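Gripper trial puts Fevetora ahead, but bench staff question what the scores mean

24 May 2021

A side-by-side trial of two robot grippers has ended with a win for the newer model, though some of those who ran it are doubtful that the result will hold up outside the test room.

The trial was run by Plendano, an automation testing firm, and set the Fevetora two-finger gripper against the older Mondal unit on the same arm, under the same Fusorbridge controller. Each gripper made 185 attempts across a set of desk-top jobs, among them putting a pen into a mesh cup, stacking small boxes and picking up a folded card. According to the summary sent to customers, the Fevetora dropped or missed 8 items. The Mondal dropped or missed 17.

On paper that is a clear lead. The summary calls it "a step change in fine handling", a phrase that also appears, word for word, in the sales leaflet for the gripper.

Senga Sutherland, who looked after the bench during the trial, was less taken with the figures. "A miss is a miss, fine, but we let the operator line the arm up again before the count started," she said. "Nobody buying one of these is going to stand next to it doing that."

The rules of the trial, which Plendano supplied on request, bear her out. An attempt began only once the operator was happy with the position of the wrist. Time spent getting there was not recorded for either gripper. Nor do the rules say what should happen if an item is put down in the right place but falls over afterwards. Sutherland said those were scored as passes.

There is also the matter of the controller. Fusorbridge released new settings for the Fevetora in November, after its fingers were found to close too hard on thin objects. The Mondal was run on the settings it shipped with. Aurelio Huerta, who leads testing at Plendano, said this was fair because customers would be using the same settings. Asked whether a tuned Mondal might have closed the gap, he said it was "possible, but not something we were asked to look at".

The firm that did the asking was Fevetora's UK distributor, which paid for part of the trial. The summary mentions this on its last page.

The pen and cup job is the one most often quoted by the distributor, and it shows both the appeal of the trial and its limits. A slim, smooth pen is an awkward thing for two fingers to hold at a slant, and a gripper that can do it again and again deserves some credit. But the work was done on a plain cloth with little else near the cup, which is a good deal kinder than most desks.
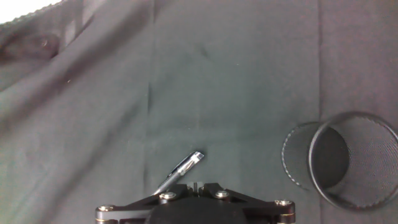 Montserrat Cortés, who buys equipment for a small packing firm and was sent the summary last month, said she would wait. Her staff handle bags, sleeves and sticky labels, none of which were tried. "I can't get from a pen to a bag of screws," she said. "They might be right about it. I just don't see how this tells me."

Price is another sore point. The Fevetora costs a good deal more than the Mondal, and its finger pads must be bought from the maker. The summary gives no figure for how long the pads last. Huerta said the set used in the trial was changed once, partway through, and that the change was made as a precaution. He could not say how many attempts had been made by then.

Plendano says a second round is being planned, this time with the wrist camera choosing the approach and no operator stepping in. Seven new objects will be added, including a soft pouch and a coiled cable. Sutherland said she had asked for a crowded table as well, and had not yet had a reply.

The distributor did not answer questions about its share of the cost. The full attempt-by-attempt records have not been released.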